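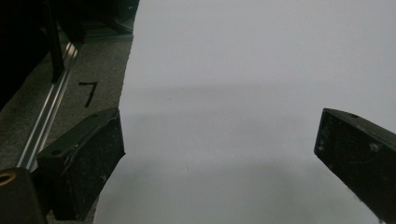
Tirnbridge is a hand-held gripper kit sold by Govusano for recording manipulation tasks. A person holds the tool and does a task with it, and the recording is later used to train a robot arm fitted with the same fingers. The kit is sold mainly to university labs and small automation firms. It was first offered in November as a replacement for the Lestideck, an earlier tool from the same company that used a single moving finger.

Design

The Tirnbridge has two black fingers that close toward each other when the trigger is squeezed. Each finger is a squared block with a replaceable black pad on its gripping face. The pads pick up gray scuffs and dust in normal use, and Govusano treats this wear as cosmetic until the surface starts to peel. Both fingers open and close by the same amount, so the midpoint between them stays in line with the handle.

The fingers are joined to the body by a mounting bracket with brass-colored threaded inserts. On the Lestideck the screws went straight into the bracket, and the threads wore out after repeated finger changes. The inserts can be pulled and replaced, although the manual advises sending the bracket back for this.

A camera on the tool looks out past the fingers toward the work. It is fixed in place and cannot be tilted by the user. The body weighs more than that of the Lestideck, mostly on account of a larger battery in the handle.

Contents

The standard kit consists of the tool, a charger, a carrying case, a hex key and one spare set of pads. A second version, sold as the Tirnbridge Pair, has two tools and a sync cable for tasks that need both hands. Software for checking and trimming recordings is included with both versions. It runs on Windows and Linux. The trigger sensor has to be calibrated after each finger change, and the software will not start a new session until this has been done.

Use

Tasks commonly recorded with the kit include sorting small parts, folding cloth, and picking up or sliding sheets of paper. Flat sheets are among the harder items for fingers of this shape – the squared tips cannot easily get under a page that lies flush with the table. Users often work at the edge of the sheet or push it until part of it hangs over the side of the bench. Govusano sells a thin wedge tip for this purpose, but it is not part of the standard kit.

Many labs mark their work surfaces with handwritten numbers so that objects can be put back in the same starting places between takes. The software has a field for the station number, and recordings can be filtered by it.

Service

Stoyanova, a repair and rental firm, handles service for the kit under an agreement with Govusano. It replaces brackets, batteries and trigger sensors, and rents out tools by the month. Renters pay for pads separately. A pad set is rated for 2000 closing cycles, after which the grip on smooth objects is expected to drop.

Reception

Early buyers praised the quick finger change and the simple trimming software. Complaints centered on the weight of the handle in long sessions and on the short trigger, which some users with large hands found hard to close fully. The first units also lost calibration if the battery was removed during a session. A software update fixed this fault, but owners of the Pair version had to update each tool by itself.

See also

Lestideck
Parallel gripper
Learning from demonstration

Last edited 13 Jun 2026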